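Pinzas y brazos en la mesa de trabajo: las normas que sirven y las que sobran

Cada vez que abro el manual de un brazo de sobremesa encuentro cuatro páginas de avisos y media línea sobre la mesa en la que va a trabajar.

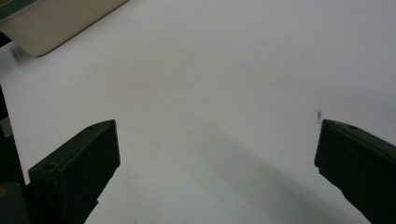 Empiezo por la superficie, que es donde se cometen más errores en un taller casero o en una cocina. Los fabricantes recomiendan un tablero blanco mate y tienen razón a medias. El mate evita reflejos y ayuda a la cámara, de acuerdo, pero un tablero blanco enseña también cada mota y cada sombra. He leído en foros que eso confunde al sistema y he leído lo contrario, siempre con la misma seguridad. Mi consejo es menos ambicioso: pasad un paño antes de cada tanda y no compréis un mantel «técnico» por el triple de lo que cuesta un tablero normal.

La luz. Una sombra ancha que cruza la zona de trabajo se arregla moviendo el flexo. Dos lámparas baratas, una a cada lado, dan mejor resultado que el aro luminoso que Zalier vende como accesorio «imprescindible». Lo tuve tres meses. Ahora alumbra el trastero.

Los dedos de la pinza

Revisad los tornillos con la pinza abierta y el equipo desenchufado. Digo desenchufado, no en pausa. La pausa de muchos modelos domésticos es una orden de software y yo no meto la mano donde solo me protege un programa.

La guía de Eltine pide cambiar los dedos cada 2.000 ciclos. La de Waltinia, para una pieza casi igual, dice 3.000. Pregunté a las dos de dónde salía la cifra y la respuesta fue, en ambos casos, un enlace a la tienda de recambios. Yo los cambio cuando veo grietas, holgura o bordes comidos, y apunto la fecha en una cinta pegada al cajón. Si vais a coger vasos o platos, mirad los bordes más a menudo. Para piezas de tela o de espuma podéis relajaros.

Limpieza: agua tibia, una gota de jabón neutro, un cepillo de dientes viejo para los agujeros pequeños. Nada de alcohol sobre plástico impreso si no sabéis qué plástico es. Dejad secar del todo antes de montar.

Bandejas y piezas

Una bandeja de bordes redondeados se limpia mejor, y poco más se puede decir a su favor. Ponedla en una esquina y dejad el centro despejado. Hay quien marca su sitio con cinta de carrocero, y eso sí lo recomiendo: si la bandeja se gira un poco, se ve enseguida contra la cinta. Los topes atornillados me parecen un exceso en una mesa que por la noche vuelve a ser de la familia.

Tampoco llenéis la bandeja hasta arriba. Las piezas amontonadas se enganchan unas con otras y luego viene la culpa al brazo.

Sobre sellos y certificados

Gu ofrece en su web una «lista de buenas prácticas para el hogar» con 31 puntos y un distintivo para imprimir. La he leído entera. Una parte es sentido común (cables recogidos, niños lejos, parada de emergencia a mano) y el resto repite lo mismo con otras palabras. El distintivo se descarga sin que nadie haya mirado vuestra mesa, así que calculad lo que vale. Un marcado de seguridad exigido por ley es otra cosa, y ese conviene buscarlo en la placa del aparato y en la documentación antes de pagar. Si el vendedor contesta con evasivas, a otro sitio.

Lo que yo tengo pegado en la pared cabe en una cuartilla:

Botón de parada al alcance de la mano izquierda y probado antes de empezar.
Pelo recogido, mangas subidas, sin anillos ni pulseras.
Primer movimiento siempre a velocidad baja y sin pieza.
Nada de cuchillos, cristal fino ni líquidos calientes.
Si suena raro, se para y se desenchufa.
Apagado cuando salgo de la habitación, aunque falte un minuto.

La penúltima me la salto menos que ninguna. La última me costó aprenderla, y un azucarero.

En cuanto al gasto, con unos 100 euros se monta una mesa decente: tablero, dos flexos, una regleta con interruptor y una caja para los recambios. Todo lo que pase de ahí pedídselo por escrito al vendedor, con la prueba de que sirve. A mí todavía me deben dos respuestas desde agosto.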